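Print this page | E-mail this page
Home > Manuals > Sarkix Cell > Setup > Faults

Section 18. Grip slip and spills during pour tasks

Read this before you restart a cell that stopped on fault 47 (grip slip). Do not just clear it and hit Run. February firmware lets you do that — don't.

What the fault means: gripper lost force on a tilted part. The arm holds its last pose. Fingers may still be closed, may not be. Treat the part as loose.

CAUTION: Fingers can snap shut when power comes back. Hands out.

1. Press the stop button. Wait for the drive light to go out.
2. Check the cable at the wrist. On the Jolar wrist it loops over the top and can snag at full tilt.
3. Support the held part from underneath, then release the fingers from the pendant. Slow speed only.
4. Wipe up any liquid. Get into the table holes too, stuff dries in there and the next base sits crooked.
5. Set both cups upright on their saucers, teapot on its own.
6. Clear the fault, home the arms, run one dry cycle. No liquid on the first pass!

The tea set cell, during a pour and with the pot on its saucer:

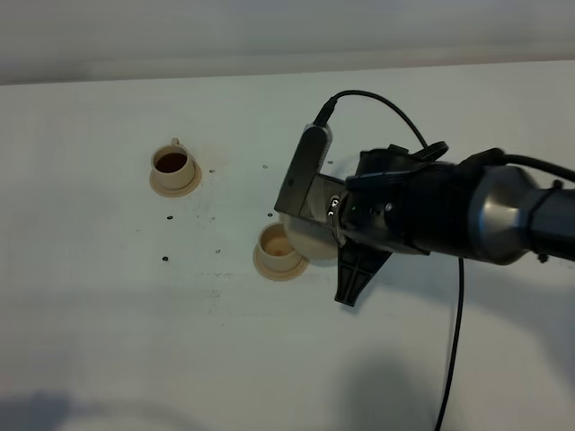
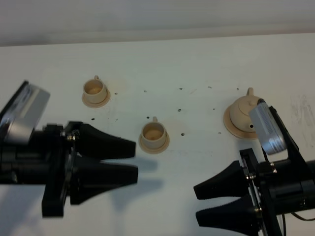 Boyang Jiang writes that step 3 cost him a cup before he learned to get a hand under it first, and he wants the force limit checked before anyone blames the cable. On his Fateck fingers the fault came back every few cycles until he raised the limit from 33 to 47 percent. He also asks for a warning about ribbed pads, they get slick and need a wipe at every shift change.

Fair. Added below.

7. Open Grip > Limits. If the value reads 33, it is the factory default and too low for smooth cups. Raise in small steps, retest dry each time.
8. Wipe finger pads with a clean cloth. No solvent.

NOTE: Fault 47 and the 47 percent setting are not related. Same number, thats all.

If the fault returns after step 8, save the log and send it to Xinyi Qian with form 563. Leave the cell stopped untill you hear back.

Previous | Next | Contents | Index | Contact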